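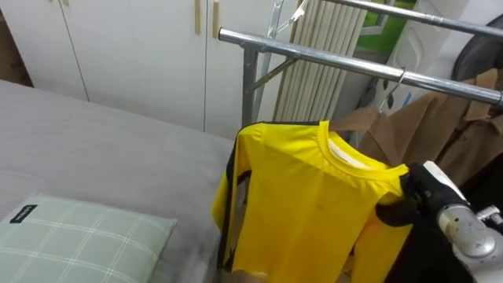 One operator at the Wokau site asked whether a demonstration has to be started over each time the sleeve slips out of the fingers. It does not. Please continue, regain the hold and finish the task. Recoveries are kept and labeled separately.

**How long should one demonstration of hanging or removing a shirt last?**
Most run under 25 seconds. Slower work is accepted if the motion is steady.

**May I guide the arm by hand?**
Yes, for the first session only. Later sessions at Grorkbridge are carried out by remote control.

**Should the garments already on the rack be moved aside?**
No. Leave the rail as you find it, and change only the garment named on your task sheet.

**How many demonstrations are required?**
The garment set closes at 3000. The Naidu set, which covers folding, stands at 139 and remains open.

**What if the picture on my headset lags?**
Release the controls, wait for the arm to stop and notify the Vetside desk — do not attempt to correct the motion while the delay continues.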